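Frequently Asked Questions: The Beltbridge Speech Archive

What is the archive?

We collect speeches given in and near Beltbridge, the big ones and the small ones, and put them online for anyone who'd like to read or listen. You'll find union hall addresses, sermons, graduation talks and a good many remarks made from the backs of trucks. At last count there were 1,485 of them, and more come in every month!

How far back do the speeches go?

The oldest is Norbert Oláh's talk to the mill workers at Charbonneau Hall, which survives only as four typed pages with his own corrections in pencil. We've kept the corrections in, crossed-out words and all, as we think they tell you a lot about how he wanted to be heard.

Can I listen as well as read?

Sometimes, yes. We have sound for 64 of the speeches, and you'll see the word "Audio" next to the title. Some of the older tapes hiss a fair bit - headphones do help - and the transcript sits right underneath so you can follow along.

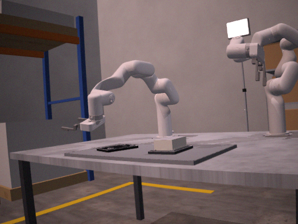
If a word couldn't be made out, you'll find it marked "unclear" in brackets. Please do write to us if your ears are better than ours, and tell us the title and the line.

May I use a speech in my classroom?

Please do! Most of them can be copied freely for teaching. A few, including the Felberg Park speeches, still belong to the speaker's family, and those pages say so at the top and tell you whom to ask.

My grandmother gave a speech once. Would you want it?

We'd love it, even if all you have is a few note cards in a shoebox. Send a copy and hang on to the originals. Amrit Després reads everything that comes in and will write back, though in February, when the school contest entries arrive, it can take her a little longer.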